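I'd been at Prirden for 47 days when Áine Horgan asked me to choose the hands. She didn't ask nicely. She put two folders on my keyboard, one marked Skito and one marked Bailly, and told me she wanted a name by the time she'd finished her soup.

Now, I am a person who takes 20 minutes to pick a sandwich. And these were hands! The Skito was a plain two-finger gripper, the sort of thing you'd use to get a jar off a high shelf, and it had never let anybody down. The Bailly was the one with all the fingers. It cost more than my car, my next car and probably the bus I'd be taking instead.

"We can't afford to borrow either of them," Áine said, "so you'll be doing it in the simulator with Christos."

Christos Theodorakopoulos had the desk by the radiator and a mug from 1986 that he wouldn't let anyone wash. He'd done the Skito runs already. Pick up the tomato, put it in the basket, again and again, 100 times over, and the gripper had done it like a bored man posting letters. I read his numbers and felt my evening getting shorter. Then he loaded up the Bailly hands, gave me the headset and the gloves, and went to find biscuits. 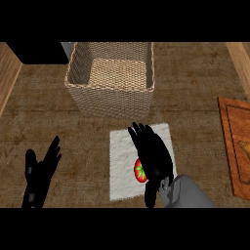

I wasn't ready for how much I'd like it. I curled my finger and a black finger curled. I gave myself a little wave (you would have too) and then I went for the tomato, and it shot off across the table like a bar of soap. I said a word. I reset it and said the word again.

"Slower," said Christos, through a custard cream. "You're grabbing. Nobody grabs a tomato."

"Fionnuala said the controller was fixed."

"Fionnuala said that in July."

Fionnuala Ó Dálaigh, who had ears like a bat, shouted from the corridor that the controller was perfect and some people were just heavy-handed. So I took my shoes off, I don't know why, and tried again. I thought about my gran testing plums at the market, how she barely touched them and always knew. I let the thumb come round last. The tomato sat there in my hand, in the hand, and I lifted it over the side of the basket and let go.

It had taken me two hours to do that once.

Áine was rinsing her bowl when I came in, still in my socks.

"Well?"

"The Skito's better," I said. "It's quicker, it's cheaper and it doesn't throw things."

"Good. So we're buying the Skito."

"Yes," I said — and then I stood there by the fridge like a lemon. "Can I have one more go on the other one first?"

She looked at my feet, and then she handed me the key to the lab.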